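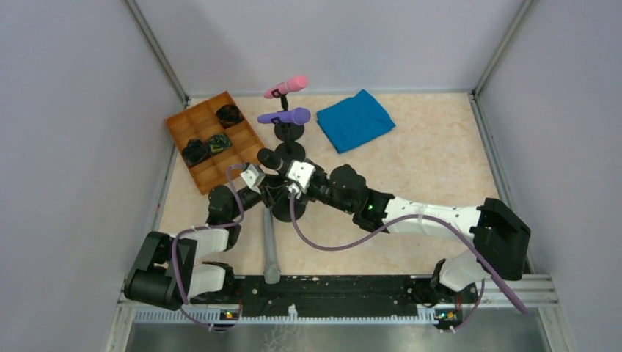

How to set up a mic-stand tidy for two arms

Quick write-up before I forget it all. People keep asking whether a machine can pack down after band practice yet. Short answer – bits of it, slowly, with you hovering. Stands and mics make a good test chore though. Thin poles, round bodies, things that tip over.

What you need

Two arms on one bar, grippers on both. Three small stands with round bases. Three mics, different colours if you can – black, pink and purple does fine. A compartment tray. A cloth. Walls round the lot, plain ones, so nothing rolls off and nothing behind confuses the vision.

Step 1. Stands first

Put them in a line up the middle, where both arms reach. Not too close together. Grippers are wider than you think and they clip the next pole along.

Step 2. Tray and cloth off to the sides

Tray on the left, cloth on the right, both at a bit of an angle. Don't line things up neatly, real rooms aren't neat and the arms get lazy if every run starts the same.

Step 3. One mic at a time

Black one first. Bring both grippers in, one holds the lower end, the other comes in beside it. Keep it up in the air while you swap hands. Most drops happen at teh swap – slow that bit right down and leave the rest alone.

Step 4. Cables

Check the arm cables have slack before every run. They loop wide and will happily sweep a stand over. Clip them if you must, but not tight.

Step 5. Repeat, lots

I did 200 runs on the Zirkell settings, then 121 more with the stands shuffled. Mahlet Degefa did 300 on hers in May and reckons shuffle from the start. Shes probably right.

So can it do the chore?

Mic onto stand, yes, mostly. Folding the cloth afterwards, no, not mine. A person is still quicker at all of it. Will redo this page when I've tried full-size stands.

We use cookies to remember your settings. Accept | Manage

Related
Woldemariam gripper pads: fitting and trimming
Sorting socks with one arm, part 2
Grornevwood workshop notes: 438 dropped spoons
Can it load a dishwasher? Stenudach tried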